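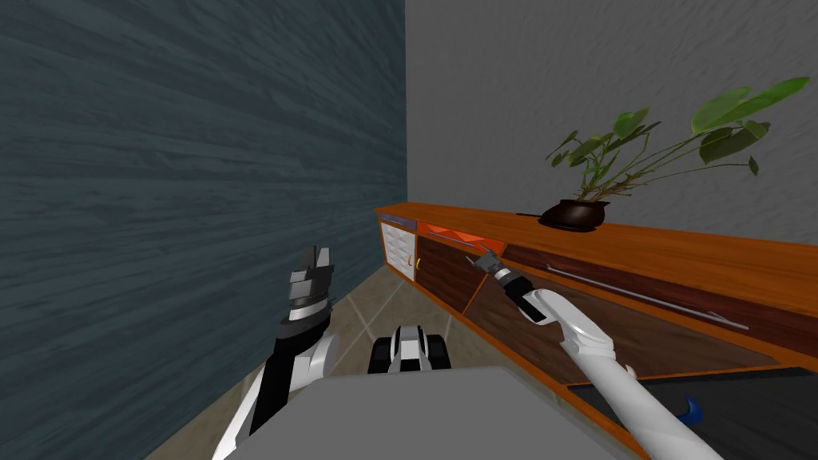 Minex simulated sideboard task, overview camera. Both arms are in view.

Minex – paired-view method for drawer and door tasks

Product page, research licence. Maintained by Idosano.

Minex is a set of simulated household rooms and a training method for two-armed mobile robots. It deals with one narrow problem: reaching a handle when the overview camera can no longer see the contact point. The method was developed by Yanling Cai and Zihan Yuan and is supplied with the rooms, the training code and the stored runs.

How it works

Each run is recorded from an overview camera and from a camera close to the gripper. A policy trained on both tends to lean on the overview and ignore the close view. Minex hides the overview during the last part of the reach, so the policy has to finish from the close view alone. The switch point is set per task in the room file.

Wall colour, wood grain and floor finish are changed between runs. Handle position and furniture size are not, unless the user turns this on.

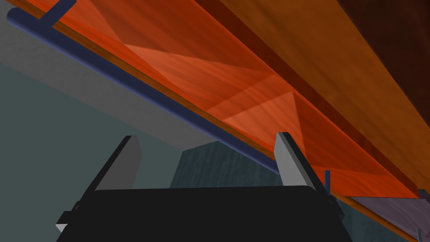
Does the method need a depth camera?
Colour images and joint positions are enough; a depth channel can be added in the settings but is off by default.

Contents
Rooms: 252
Training runs: 3,804
Held-out test runs: 1,512
Arms per robot: 2
Baseline: same network, overview never hidden

Result

On the held-out runs the paired-view policy made fewer missed grasps than the baseline. The gain was largest on long bar handles and small on round knobs. On open compartments there was no clear difference – the overview camera keeps sight of the opening for most of the reach.

Limits

All results are from simulation. Contact is modelled as rigid, and drawer friction is a single value per joint. Glossy surfaces are rendered without full reflections. A test on hardware with the Gachanja base is planned for November.

Supply

Download only. Room files open in Pronosetti without conversion. Page last changed Tue 1 May.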